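4.3 Recording episodes with soft or clustered objects

Read section 4.2 before you start. The arm must be homed and the wrist camera must show a live picture in the Ludeo recorder.

Fruit, bagged goods and other clustered objects need more care than boxes or cans. The Vevance gripper can press into the cluster while the operator is looking at the item behind it, and the learning system will copy that motion.

1. Open the recorder and select New task.
2. Type the instruction in plain words, for example "pick up the bunch of grapes on the right". Use the same wording for every episode in the set.
3. Set the grip force limit to 9 N.
4. Place the objects. Leave other items from the shelf in view if they will be there during normal operation.
5. Move the gripper above the target by hand control and stop. Check the wrist view before going lower.
6. Press Record. Wait until the status light is green.
7. Lower the gripper slowly, with the fingers open. Bring a finger into the gap between the target and its neighbor.
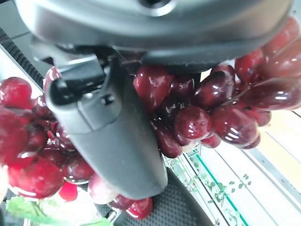
Figure 4-6. Wrist view with a finger between two clusters of red grapes.

8. Close the fingers, lift, and move to the drop point.
9. Open the fingers and raise the arm clear of the object.
10. Press Stop, then mark the episode Good, Failed or Discard.

Note: Keep failed episodes. Ludeo stores them in a separate folder, and they are used when the grasp checker is trained. Use Discard only if the recording itself is faulty, such as a frozen camera or a wrong instruction.

Note: Shiny objects give strong white reflections under shelf lighting. If highlights hide the outline of the target, lower the exposure one step under Camera > Wrist. Do not change exposure in the middle of a set.

CAUTION: Keep hands out of the work area while the status light is green. The arm can move up to 28 cm after the hand control is released if smoothing is set to High.

CAUTION: Do not let the gripper housing push down on the objects. Stop the episode if the lower rim touches them.

How many episodes to record

Record at least 63 episodes for each new object type. Move the objects after every episode and change the order of the clusters after every 16. A set in which the target always hangs in the same place will train poorly, even if every episode is marked Good.

Sets recorded with the older Mogensen fingers cannot be merged with new ones. Create a new task instead, and enter the finger type in the Hardware field.

When the set is complete, select Upload to Dedlow. Leave the recorder open until the progress bar closes. To review or trim episodes before upload, see section 4.4.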